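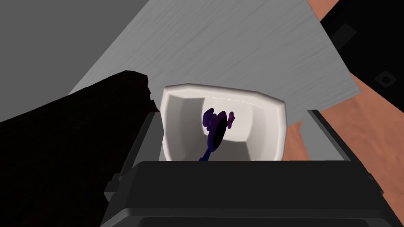

R. Adomaitis

Standport is a small company that checks football crowd figures. Clubs in the lower divisions send us their gates, or have them sent by somebody who doubts them, and we work out whether the number could be true. Quite often it couldn't.

The firm began with one match. In April, three seasons ago, Gerkholm announced a crowd of 1,213 for a home game played in steady rain. I was there and had my pick of the dry seats. The turnstile sheets, when the club let me see them, came to 639. The rest was season tickets that stayed at home, sponsors' places, ball boys and, as far as I could tell, a good deal of hope. The club had broken no rule. The league it played in had never written down what an attendance was.

Most leagues still haven't. Some publish tickets sold, some publish people through the gate, and a few publish whatever the man with the microphone was handed on a slip of paper at half-time. Those numbers then go to councils in grant applications and to firms buying advertising boards. I don't think many clubs set out to lie. I do think a generous figure gets checked less often than a mean one.

What we do is dull. We compare scanner records with bar takings, car park receipts and, where the club agrees, a count by our own people at each entrance. Then we write a report saying what we found and how sure we are. If we can't tell, the report says so, and the fee is the same. Clubs have asked us to leave that bit out. We don't.

Illon is our counting software. It reads turnstile data and flags entries that look odd, such as one ticket scanned 2 times or a gate that lets in exactly 100 people every ten minutes. It's useful and it makes mistakes, so a person goes over everything it flags. We have been told by several salesmen that cameras and clever software could do the whole job without us. We asked to see their results from a wet night with an old turnstile and are still waiting.

We don't take shares in clubs, accept hospitality or sell league tables of the "best supported" sides. We won't predict next season's crowds either, though we get asked every summer. Anyone who can do that reliably should be charging more than we do.

Reports belong to whoever paid for them. If a client quotes only the flattering half in public, our terms let us publish the other half.

Last updated: 21 December 2025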